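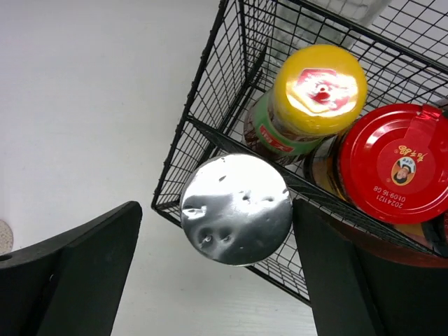 About Flallgate

Flallgate helps airline passengers complain properly. Most people complain badly, and we say that with affection, having read a great deal of it. They write at two in the morning, in capital letters, to an address that doesn't accept replies. Then they give up, and the airline keeps the money.

The company was started by Sebastián Cáceres after his mother's wheelchair went to Galtport and his mother did not. He wrote to the airline, which referred him to the airport. He wrote to the airport, which referred him to the ground handling contractor, which thanked him for choosing to fly with them. He kept all the letters in a shoebox. The shoebox is in our front office, and new hires are made to read it from top to bottom before they get a desk.

What we do

We handle claims for delays, cancellations, denied boarding, lost or damaged bags, and assistance that was booked and never showed up. The last kind is the one we know best and the one most firms would sooner not touch. The payouts are often small, the paperwork is thick, and the passenger is usually somebody's father who didn't want to make a fuss in the first place.

You send us your booking reference, your boarding pass if you still have it, and an account of what happened. Plain language is fine. One client sent hers as a poem and we got her bag money anyway, although we had to take out a verse about the gate agent.

We write to the carrier. If the carrier says it was the airport, we write to the airport. We have 60 different form letters and we are fond of very few of them. Where a case needs a lawyer, it goes to Stindometti, the small law office one floor up, and they tell you what they charge before they start.

What we don't do

We don't take criminal matters, visa problems or disputes about hotel breakfasts. We don't promise results. We can't get you an apology from a pilot -- people ask for this more than you would think. If something went medically wrong on a flight, talk to your doctor first and get copies of the records, and then call us. A good file is worth more than a good grievance.

Fees

We keep 13 percent of what we recover, and if we recover nothing, you owe us nothing. Wheelchair and mobility equipment claims are free. That was Sebastián's rule from the first day, and our accountant has stopped bringing it up.

How we're doing

As of 22 Dec 2024 we had closed 2,171 cases. Closed means finished. It doesn't mean won, and we wish other companies in this line of work would use the word the same way. The slowest one took three years and concerned a cello. November was our busiest month, thanks to fog and a baggage system at Galtport that was being improved at the time.

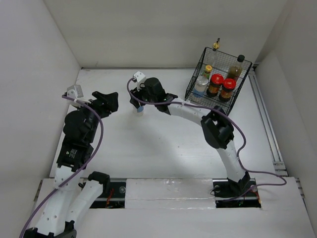
Telmo Bravo wrote to us after his claim was settled: "You told me it would take four months and it took seven. You also told me to stop calling the airline myself, and I should have listened. The check came, it was for the right amount, and my brother owes me a dinner." We have since changed the estimate on our website to seven months.

Where to find us

We're on the second floor of the Arroyo building, over the bakery and under the lawyers. The elevator works on most days. If you use a wheelchair or don't care for stairs, call before you set out and we'll tell you what mood it's in, or meet you in the bakery with your papers. Several of our better cases have been put together down there.

The phone is answered by a person from nine to five. If it rings more than ten times, that person is at the copier. Please let it ring.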